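Giving up the second cup

In May I decided to stop drinking coffee after noon. My doctor hadn't asked me to. I had simply read one article about sleep at 3 in the morning, as one does, and it made a strong case.

The first week was fine, if you didn't have to talk to me. I discovered that my afternoons had been held together by a small errand – stand up, walk to the kitchen, complain about the weather, come back with something hot. Take away the drink and you are a person wandering into a kitchen for no reason.

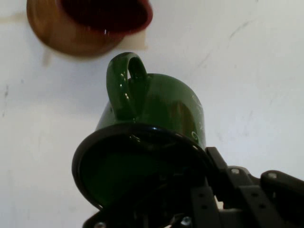

So I tried substitutes. The health store in Hastine sells a roasted chicory blend called Lutdale, which smells wonderful and tastes like a fence. I finished the bag out of spite. After that came peppermint tea, then ginger tea, then plain hot water, which I told people I enjoyed.

The real test was the train to Gresutby, 37 minutes each way, with a coffee cart on the platform that I'm fairly sure was put there to ruin me. I bought a bun instead. I bought a bun every time. If you're wondering whether you can replace caffeine with sugar, you can, and your pants will let you know.

By the end of the month I was sleeping better. I was also going to bed at a quarter past nine, like a farmer, and waking at five with nothing to milk. My spouse asked if I could be well rested more quietly.

I have settled on a compromise. One cup in the morning, a real one, from the beans they roast at Gulyás, and a half cup at two if the day has been rude. The article would not approve. I went looking for it again and found another by the same site explaining that afternoon coffee is good for the heart.

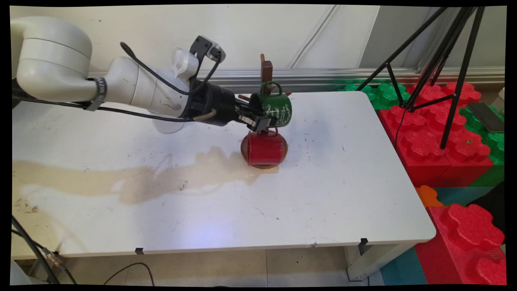 What I'm reading

A history of salt, all 800 pages of it. I'm on page 216 and we have just reached the Romans.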